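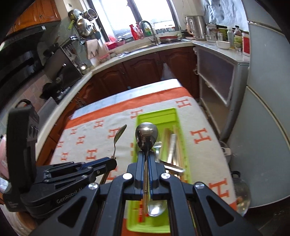

**Progress report, June — hand-held gripper comparison, kitchen tasks**

Prepared by Heather Tamihana for Réjean Kowalchuk, Beretora

**Where we are**

The comparison of the two finger sets is past its halfway point. The plan called for 300 recorded runs per finger set on the cutlery task. The stock fingers are finished. The Hornitz fingers are at 200, and Khang Lâm expects to close them out before the end of the month.

Cutlery sorting has taken longer than the cup and bowl tasks did. Spoons are the main reason. A spoon picked up by the handle turns in the grip if the fingers close off center, and the operator then has to put it down and start over. We log those as regrasps and keep the run. Chopsticks lie against each other in the tray and often come up as a pair, so we now score single picks and double picks separately. The earlier runs have been rescored to match.

**Findings so far**

- The stock fingers hold flat handles well and lose round ones more often.
- The Hornitz fingers have a softer pad and fewer regrasps on spoons. They are thicker at the tip, and getting one down between two utensils is slow work.
- Polished metal is still a problem for the wrist camera. Hậu Kim found that the tracking drifts when a spoon bowl faces the lens, and a fixed exposure setting helped with some of it. We have not tried a polarizing filter yet.
- Operators tire sooner with the hand-held unit than we allowed for. Sessions are now shorter, with a break between trays.

I would not pick a winner from this yet. The spoon numbers favor Hornitz, but the knife runs are incomplete and that is where I expect the thick tips to cost the most.

**Changes to the plan**

We dropped the glass jar task. It overlapped with the Nindimitz work, and Kiều Mạch already has usable data from there. The time went to a second round of cutlery with the tray turned sideways.

One finger set was out of use for 3 days with a cracked mount. The replacement was printed in-house and has held up. We have 2 spares now.

**Budget**

Spending is on plan except for operator hours, which are over because of the longer cutlery sessions. I can cover the difference from the travel line if you approve the move. No new equipment is needed this quarter.

**Next**

1. Finish the Hornitz runs, knives first.
2. Repeat a small set of spoon runs with the polarizing filter — Hậu has one on order.
3. Send the scored logs to Kiều for an independent check.

A Saturday session is booked to make up the lost days. Please let me know about the travel line before then.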